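Filed under: Days Out, Grumbling

I had signed up for the Pluna open day in Clambridge on the understanding that there would be robots and a sandwich. There was a sandwich. It was egg, and it had been waiting for us longer than was kind.

The robots took more finding. Fernanda Esteves, who was in charge of our group and had the walk of someone who has led school trips, took us first past a long glass wall with an arm behind it, moving plastic tubs from one shelf to another and back again. We watched it for a good while. A man near me asked what was in the tubs and was told nothing was in the tubs. He seemed let down by this, and so, I must say, was I.

Then came the laundry. Pluna wants a machine that can tidy a bedroom, which puts it in direct competition with my own long-standing wish for a machine that can tidy a bedroom. The way you teach it, Fernanda said, is by doing the job yourself with the same sort of fingers it will have, over and over, with a camera watching. They have 459 recordings of people dealing with bedding and clothes so far. She said this proudly. I have been dealing with bedding and clothes since I left home and have never been offered so much as a certificate.

Hélder Quintela gave the demonstration. He has the gift of looking relaxed while twelve strangers in paper name badges lean over a bed. You squeeze the handle, the two fingers close, you lift, you let go. He did a pillowcase very nicely. Then he asked who would like a turn and we all became interested in the carpet, until a girl of 8 said she would and was better at it than Hélder.

My turn lasted two minutes by the wall clock and a fortnight by any other measure. The fingers don't feel anything, you see, or rather you don't feel anything through them, and I hadn't known how much of folding I do without looking. I pinched the bed cover by mistake and began to carry off the whole bed.

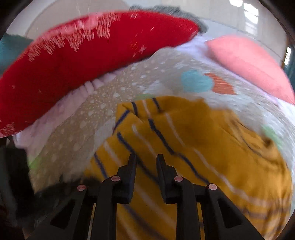

Folding, I have decided, is a thing I only believed I could do. My mother folds, my sister folds, and I arrange cloth into a smaller heap. Give me a mustard one with stripes, which ought to be a help as you can follow the lines, and there's still a crumpled bit on the right that I would normally hide underneath and put in the cupboard with the door shut quickly. Hélder said untidy goes were useful too. I'm back in June for the next one, and I'm taking my own sandwich.

3 comments

Idalina Paiva
Did they let you try a fitted sheet? I'd pay good money to watch a robot lose to a fitted sheet.

Macedo
The tubs were the best bit when I went. Very soothing.

Belmiro C.
Egg again, then. It was egg last year.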